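Packing and Desk Handling Operators (6 positions), Zenance, Coltton site

Posted March 14, 2022
Department: Order Preparation
Reports to: Sandamali Fakir, shift lead
Contract: permanent, full time, after a trial period

Zenance prepares office and school supplies for small shops and for companies who order by the box. At the Coltton site we send out between 1000 and 2000 orders in a normal day, and there are 74 of us, counting the office. Most of the people in Order Preparation have been here for many years.

Since last spring a part of the packing is made by robot arms. We want to be open about this in the advertisement, for the reason that candidates always ask it in the interview and they should not have to wait for the answer. The arms took over the lifting of full cartons and the closing of them. No person lost the job from this, but the jobs did change. Before, one operator stayed on the same line for the whole shift. Now the same operator moves between three tasks: preparing mixed orders by hand, watching over two robot cells, and teaching.

Teaching is the new part, and it is the part we need people for. The light and soft things are still difficult for the machines: paper, envelopes, thin folders, mesh trays and pen holders. An experienced packer knows how to take one sheet without pulling the next. We ask you to do this same work with a pair of hand-held grippers, many times and at a calm speed, so the arms can learn from your movements. You do not need to know programming. Leanne Pearce and her team take care of the software.

What you will do
Prepare mixed orders from a list and check them before closing
Repeat table tasks with the hand-held grippers, in periods of 40 minutes at most, then change to other work
Restart a robot cell after a stop, and call the technician when it does not restart
Write short notes on what went wrong, in your own words

What we ask
Steady hands and patience with repeated work
English good enough to read a packing list and to write a few lines
You can stand for a large part of the shift (a high chair is available at the teaching tables)
Experience in packing, sewing, bookbinding or similar is welcome but not required
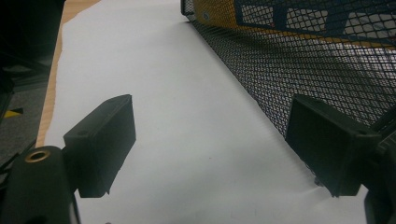
The first weeks with the grippers can be tiring for the wrists. Asanka Sheikh, who trains all new operators, will adjust the table height with you and you may stop when you feel pain. Your speed at the teaching tables is not measured and it has no influence on your pay. This was agreed with the employee representative, Vibeke Baldursdóttir, and the text of the agreement is given to you together with the contract.

Some of our colleagues did not like the change in the beginning, and a few still prefer the old line. You are welcome to speak with them - we arrange a visit of one hour before you sign anything.

To apply, send a short letter and your work history to Sabina Marikar in the personnel office, or leave them at the reception. Interviews are held in the last part of March. Please write in the letter which shift you prefer, early or late.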